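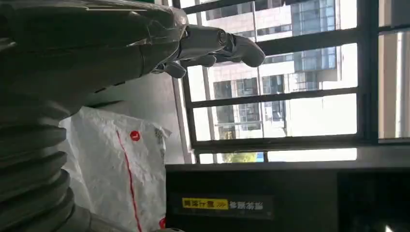 Hello again from the parcel corner! The last time I wrote to you all was in December, when we had one wobbly table and a lot of good intentions, so I'm happy to say the Fodia grant has been put to work. We spent the first chunk of it on the packing area, and I can walk through it now without climbing over anything (a big deal, if you saw it before).

What we promised was a proper place to sort and measure the soft mailers, the plastic kind that slump all over the place and never stack the way boxes do. They're most of what Mokoline sends out. We've now put 100 of them through a full trial sorting, and 46 had to be measured again, mostly the big floppy ones. That's more than I'd like! We flatten them by hand first now and it's going better.
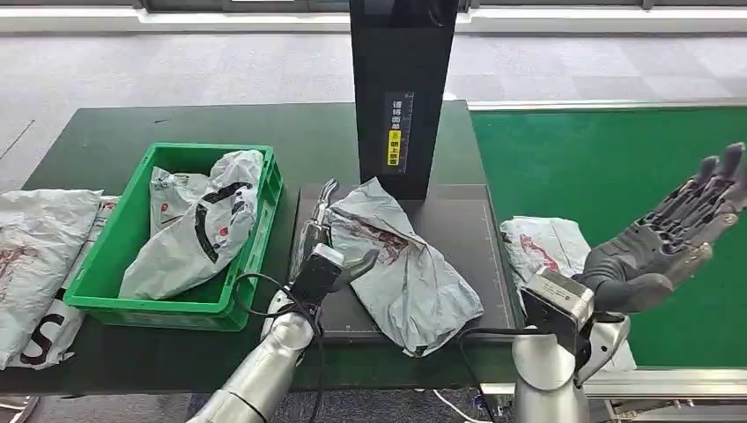
Progress report no. 3, posted 2020-07-04 by the Mokoline packing room

The green table is my favorite purchase so far. The measuring platform sits right in the middle of it with the crate to the left, and the belt runs along the right side, so a mailer can go across without anybody carrying it around. I do still pile the larger packages at the left end, which drives Zawadzka (our shipping partner) a little crazy when they come by to pick up.

Still to do: more crates, better light by the window, and labels that don't disappear into the wrinkles. Rerora quoted us for the labels and I've asked them to try again, a bit cheaper please. There are three invoices outstanding, all small, and I'll send copies with the next report.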